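Plultham Lab Puts Two Hand-Held Grippers Head to Head

February 13, 2020

A small robotics group in Plultham has just finished one of the more hands-on comparisons we've come across this winter, and the results are a lot of fun to dig through. Over 16 working days in January, the team took two hand-held grippers and used them for the same everyday jobs, over and over, to find out which one gives better recordings for teaching a robot arm.

The two tools are called the Feng and the Nadico. Both are meant to be carried by a person. You hold the body, squeeze to close the fingers, and a camera on the tool records what the fingers are up to. Later, those recordings are used to train an arm with the same kind of fingers on the end. No arm has to be wheeled into anyone's kitchen or office, so a group with a modest budget can gather a lot of material in a short time.

"I've wanted to do this test for ages," says Salvador Cordeiro, who ran the comparison at Pleleo. "Everybody has an opinion about grippers, and most of those opinions come from picking one up for a minute at a trade show. We wanted people to get properly tired of them!"

They certainly got the chance. The team logged 659 recordings in all. Each one was a single short job: move a cup from a shelf to a tray, close a drawer, hang up a cable, put a marker back in its box. The person doing the job switched tools halfway through each session, and the order was flipped the next day so that neither gripper always got the fresh hands. Cordeiro says that last part was added after the very first morning, when it was plain that whichever tool went second was getting clumsier work.

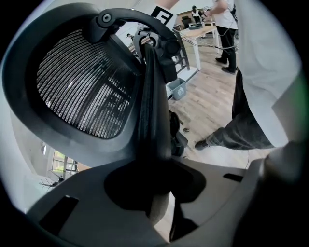 Close quarters: the gripper's own camera looks up past a mesh office chair, with a square marker beyond the headrest and people at work in the room.

The view from the tool turned out to be the most interesting piece of the whole study. A gripper camera goes wherever the hand goes, down under tables, up against furniture, right past somebody's sleeve, and the software has to keep track of where it is the entire time. Printed square markers help a great deal with that. Get too close to something large and the camera may have very little left to work with, and the recorded path starts to drift.

Drift was where the two tools parted ways. The team marked a recording as unusable if the path jumped or wandered by more than 3 centimeters between one marker sighting and the next. The Nadico, with its wider lens, held on to its position far better in tight spots. The Feng did fine in the open but lost its place more often near big objects. On the other hand, the Feng's picture of the fingertips was sharper, and small things such as screws and pen caps were much easier to make out.

Comfort mattered too, more than the team had guessed. The Nadico is the heavier of the two, and by late afternoon people were resting their elbows on whatever was nearby. The Feng has a softer trigger and a slimmer grip, and nearly everyone liked it better for long sessions. One tester asked to keep it for the cable jobs, where you pinch and let go dozens of times.

Then came the part we were all waiting for, trying the recordings out on a real arm. Two versions of the same training run were made, one from each tool, and 293 trials were split between them. The Nadico version came out ahead on jobs with a lot of reaching and moving. The Feng version won on the fine work, and its best moment was picking a marker cap off a cluttered tray on the first go, which got a cheer from the whole room.

So which one should you buy? Cordeiro won't pick, and it's easy to see why. He would like the Nadico's lens on the Feng's handle, and he has already written to both makers to say so. In the meantime the lab is keeping both on the bench and choosing by the job.

He does have some advice for other groups planning a test like it. Put up more markers than you think you need, and put them at different heights. Check the recordings the same evening, while you can still remember what went on in the room. And don't clear away all the furniture first. The team's early sessions were done in a nearly bare corner and looked wonderful, he says, but they told him very little about how either tool would do in an ordinary office.

A second round is being planned, this time with softer fingertips fitted to both grippers and a new set of jobs that includes folding cloth. Pleleo expects to share its full job list and the marker layout with anyone who asks, and Cordeiro says he would be delighted to hear from groups that get different results.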